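2 min read

3rd May | By the Joltholm newsdesk

The Joltholm town museum opened its doors again this morning after a long, chilly winter of roof repairs, and what a happy crowd it was! The building dates from 1894 and had been shut since February, when damp got into the upstairs gallery. Neighbors from Sodau and Zornby came over too – 182 visitors before lunch, by the front desk's tally – and the cinnamon rolls were gone very early. 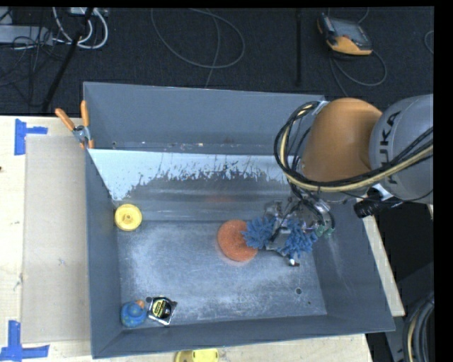
Donations for the new local trades room are still very welcome, and they needn't be pretty. Old tools, shop signs and tins are all wanted, and so is plain working metal with the scrapes and scratches left on it, like a big gray open-topped bin. Entry is free through Sunday.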